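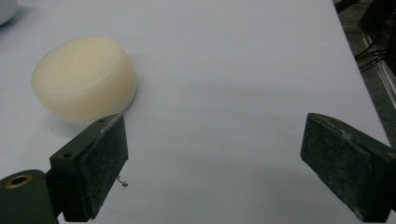 Der linke Finger ist schon fast am Zylinder, zwischen den beiden Fingern ist noch viel Platz.

Seit dem August verbringe ich meine Abende damit, einen kleinen cremefarbenen Zylinder über einen Tisch zu tragen. Ich trage ihn mit einem Greifer, den ich selbst in der Hand halte, und der Greifer hat eine Kamera. Was die Kamera sieht, soll später ein Roboterarm als Vorbild bekommen. Das Projekt hat bei mir den Namen Postine, weil die erste Aufgabe eine Art Postsortierung war: ein Ding hier nehmen, dort ablegen, zurück zum Anfang. Der Name ist geblieben, auch wenn von der Post nichts mehr übrig ist.

Ich schreibe diesen Blog auf Deutsch, obwohl es nicht meine Muttersprache ist. Bitte haben Sie Geduld mit den Artikeln (ich meine der, die, das, mit den anderen Artikeln vielleicht auch).

Im letzten Beitrag hatte ich versprochen, über die Fernsteuerung und über das Zeigen mit der Hand zu schreiben. Ich habe beides probiert, zuerst die Fernsteuerung. Dafür habe ich den Arm mit einem zweiten, kleineren Arm bewegt, den ich von Hand führe. Der große macht nach, was der kleine vormacht. Auf dem Papier ist das sehr schön, denn die Aufnahme enthält genau die Bewegungen, die der Roboter wirklich machen kann. Es gibt keine Stellung, die er nicht erreicht, und keine Geschwindigkeit, die ihm zu hoch ist.

In der Praxis war ich nach einer halben Stunde sehr müde. Man fühlt den Gegenstand nicht. Ich habe den Zylinder gedrückt wie eine Zitrone oder ich habe ihn verloren, und dazwischen gab es wenig. Auch sitzt man beim Steuern etwas seitlich, und ich habe den Abstand zum Tisch fast immer falsch geschätzt. In den Aufnahmen sieht man, wie der Arm kurz vor dem Objekt stehen bleibt, ein wenig sinkt, wieder stehen bleibt. So möchte ich es dem Roboter nicht beibringen. Er lernt nämlich auch das Stehenbleiben. Mein erstes Modell aus diesen Daten hat vor jedem Griff eine Pause gemacht, und manchmal war die Pause so lang, dass ich dachte, das Programm ist abgestürzt.

Danach kam der Handgreifer. Ich kann ihn führen, wie ich eine Zange führe, und schon am ersten Abend waren die Bewegungen flüssig. Am Ende hatte ich 200 Durchgänge, für die ich mit der Fernsteuerung etwa 5 Abende gebraucht hätte. Das ist meine Schätzung, ich habe es nicht zu Ende gemessen.

Jetzt zu den Dingen, die ich falsch gemacht habe.

Der erste Fehler war die Gleichmäßigkeit. Ich bin ein ordentlicher Mensch und habe den Zylinder jedes Mal an dieselbe Stelle gestellt, in die Mitte vor den Greifer. Ich hatte sogar einen kleinen Bleistiftpunkt dafür. Das Modell hat dann sehr gut gelernt, zu diesem Punkt zu fahren. Wenn der Zylinder eine Handbreite daneben stand, fuhr es trotzdem zum Punkt und schloss die Finger über nichts. Heute stelle ich ihn absichtlich ungünstig hin, weit links, weit hinten, manchmal so nahe an einem Finger, dass man zuerst ausweichen muss. Auf dem Foto oben ist so ein Fall. Man darf dann nicht einfach schließen, der ganze Greifer muss nach links wandern, und der linke Finger muss am Zylinder vorbei, ohne ihn umzustoßen. Mit der Hand geht das beinahe ohne Nachdenken. Gerade diese kleine Korrektur ist aber der wertvolle Teil der Aufnahme.

Der zweite Fehler war das Tempo. Mit der eigenen Hand ist man viel schneller, als man glaubt. Ich habe gegriffen, wie ich beim Kochen nach dem Salz greife. Der Arm kann das nicht, er braucht länger zum Beschleunigen, und die Aufnahmen musste ich nachträglich strecken. Gestreckte Aufnahmen sind möglich, aber der Moment des Schließens wird dabei weich und ungenau. Ich zähle jetzt leise beim Bewegen mit. Meine Familie findet das merkwürdig.

Der dritte Punkt ist vielleicht kein Fehler, nur eine Beobachtung. Der Zylinder ist hell, der Tisch ist auch hell, fast weiß. Für meine Augen ist der Unterschied klar, der Zylinder ist wärmer in der Farbe und leuchtet am Rand ein wenig gelblich. Für das Modell war das am Anfang schwierig, besonders am Abend, wenn das Licht schwach ist und der Schatten am unteren Rand sehr blass wird. Ich habe überlegt, eine dunkle Matte zu kaufen. Dann habe ich es gelassen und stattdessen zu verschiedenen Tageszeiten aufgenommen, auch einmal um sechs Uhr morgens vor der Arbeit. Das hat mehr geholfen, als ich erwartet habe.

Über die Finger wurde ich in einem Kommentar gefragt. Sie sind dunkel, fast schwarz mit etwas Grün, und inzwischen ziemlich zerkratzt und staubig. Ich putze sie zu selten, das gebe ich zu. Die Innenflächen sind flach, und für ein rundes Teil ist flach nicht ideal, weil es nur auf einer schmalen Linie Kontakt gibt. Bei Jansen, dem Laden für Werkstattbedarf in unserer Straße, habe ich eine dünne Gummifolie bekommen, die ich im nächsten Monat aufkleben will. Wichtig ist für mich dabei, dass der Handgreifer und der Greifer am Arm gleich bleiben. Wenn ich hier Gummi klebe, muss ich auch dort Gummi kleben, sonst zeigt meine Hand etwas, was der Arm nicht wiederholen kann.

Noch ein Wort zu der Auswertung. Ich benutze dafür Rusurell, ein kleines Programm, das die Durchgänge nebeneinander abspielt und in dem man schlechte Stellen markieren kann. Es ist nicht schön, aber es läuft auf meinem alten Rechner. Von den Aufnahmen werfe ich vieles weg — am Anfang habe ich zu wenig weggeworfen, aus Geiz, weil jede Aufnahme Arbeit war. Ein Durchgang, in dem ich zögere oder zweimal nachfasse, darf aber bleiben, wenn das Nachfassen einen Grund hat. Wenn ich nur nicht aufgepasst habe, kommt er weg. Diese Grenze ist schwer zu ziehen, und ich entscheide wahrscheinlich an jedem Abend ein bisschen anders.

Wie gut ist es nun? Auf meinem Tisch greift der Arm den Zylinder meistens, auch wenn er am Rand steht. Eine Prozentzahl schreibe ich lieber nicht, weil ich die Versuche nicht sauber getrennt habe. In der Werkstatt des Vereins Farmont, wo ich den Arm einmal mitnehmen durfte, ging es deutlich schlechter. Dort ist der Tisch aus dunklem Holz und das Licht kommt von der Seite. Der Arm fuhr zuerst in die richtige Richtung und wurde dann unsicher — er hat sich ein paarmal hin und her bewegt und schließlich neben dem Zylinder gegriffen. Ich war ein wenig enttäuscht, obwohl ich es mir hätte denken können.

Mein Ziel sind 600 Durchgänge, davon ein guter Teil auf anderen Tischen. Ich habe schon bei Bekannten gefragt, ob ich einmal ihren Küchentisch benutzen darf. Die Fernsteuerung gebe ich auch nicht ganz auf. Für das Ablegen in einem engen Fach könnte sie besser sein, dort kommt es auf die Grenzen des Arms an und weniger auf das Gefühl in der Hand. Ich möchte beide Arten von Daten mischen, weiß aber noch nicht, in welchem Verhältnis. Wer damit Erfahrung hat, schreibt mir bitte in die Kommentare, gern auch auf Englisch.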